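Astholm Seed Savers
Minutes of the members' meeting, July 4, 2022

Present: 11 members. Chair: Iara Cisternas. Minutes: Sandamali Karunaratne.

1. Minutes of the May meeting
They were read and accepted with one correction. The bean variety given by the Prurkbridge garden is called Kanagaratnam, and it is a pole bean. I had written that it is a bush bean.

2. Seed bank
Iara reported that we have now over 2,700 packets in storage. The germination test for the older lettuce was made with 40 seeds of each variety. Two varieties gave a poor result and must be grown again next season before the seed is too old. Members who have a free bed for lettuce should write to Iara.

3. Isolation distances
There was a long discussion about squash. Several members grow the same species in neighboring plots, and last year's seed was not true to type. It was decided that squash for the seed bank will be pollinated by hand only, and that the flowers must be taped closed the evening before. Members who cannot do this are asked to grow beans or tomatoes for the bank and to keep their squash for eating.

4. Zoroter tomato
The Zoroter plants are late this year but healthy. Fruit for seed should be taken from the second truss, from at least six plants, and not from one plant only. The seed is left to ferment in its own juice for two or three days, then rinsed and dried on a plate. Paper towels are not recommended, as the seed sticks to them.

Spoon and bowl

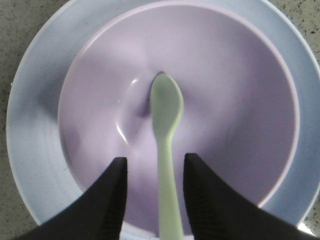
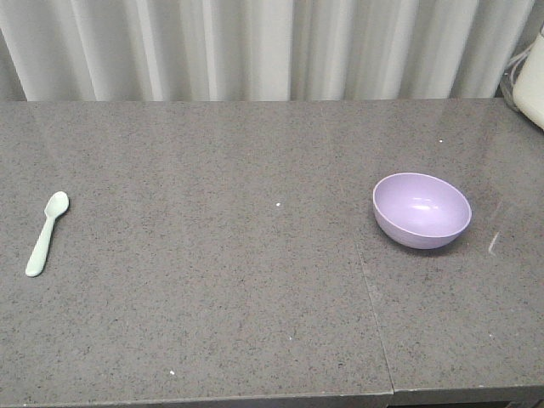
5. Seed swap
The swap will be held in the hall at Prurkbridge after the harvest. The date is still open. Each packet must carry the name of the variety, the year and the name of the grower. Packets without a year will not be put on the tables. Sandamali will ask for the price of the hall and write to all members.

6. Other matters
The seed cleaning screens are still with a member. Please bring them back to the next meeting.

The meeting was closed by the chair.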